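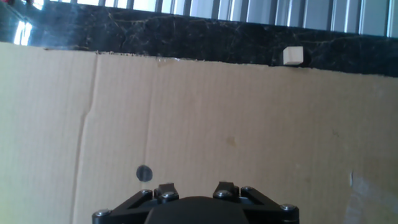 Project report: Does trust in the local council change whether small firms borrow?
Unit: Applied Economics Project, second year
Group: Feven Teshome, Lech Sobczak, Dela Issahaku
Supervisor: Gareth Garside
Submitted December 5, 2023

1. Question
We wanted to know if owners of small businesses who trust their council (permits, inspections, rates disputes) are more likely to take out a loan to expand. Lots of papers do this between countries. Fewer do it between towns in the same state, where the laws are the same and only the people at the counter differ. So: two towns, Bamlow and Grova. Similar size, both old rail towns, both lost a cannery.

2. Data
Mailing list from the two business directories, 1,883 addresses after taking out duplicates. Sent the survey in June. 521 came back. Of those 134 had borrowed for expansion in the last three years, the rest hadn't or left it blank (we counted blank as no, see limitations).

Trust score is the sum of five questions, each one to five. Questions borrowed from Alfie Lightfoot's honours thesis with his permission, wording changed for councils. Question four was printed wrong on the first batch of forms ("how fairly where you treated") but we think people understood it.

3. Method
Logit. Dependent variable is borrowed yes/no. Explanatory: trust score, age of firm, number of staff, owns premises or leases, town dummy. Lech ran it twice, once with the town dummy and once without. Standard errors robust. Didn't cluster, only two towns so no point.

4. Results
Trust score positive and significant at five per cent without the town dummy. With the dummy in it drops to ten per cent. Size of the effect is small either way. Owning premises matters far more, as you'd expect, banks like something to lend against.

Age of firm: nothing. Staff numbers: positive, but probably runs both ways, firms borrow and then hire.

Bamlow owners score higher on trust. Comments on the forms mostly mention the one-stop permit desk. Grova comments mostly about parking and a footpath levy, a few quite long.

5. Interviews
Dela did four phone interviews. A cabinet maker in Grova said he had never thought about the council when deciding on a loan, only the rate. A bakery owner in Bamlow said the opposite, she wouldn't of signed the lease or the loan without knowing the permit would come through on time. Other two were in between. Four is not enough to say anything but it made us less sure about what the score is picking up.

6. Limitations
Survey is self-reported. People who are angry or very happy are more likely to post it back.
Blanks counted as no. Recoding them as missing makes the trust coefficient a bit bigger, table in appendix B.
No interest rate data. We asked the Rallis branch manager, he couldn't share it, fair enough.
Cross section only, so no claim about cause.

7. What we'd do next
Add a third town, one with a recent council merger. Split the trust score, permits seperate from rates. Get the forms proofread.

8. Costs
Printing and postage came in under the $500 department grant. Receipts with Gareth.

Appendix A: survey form
Appendix B: regression tables, both codings
Appendix C: interview notes, names removed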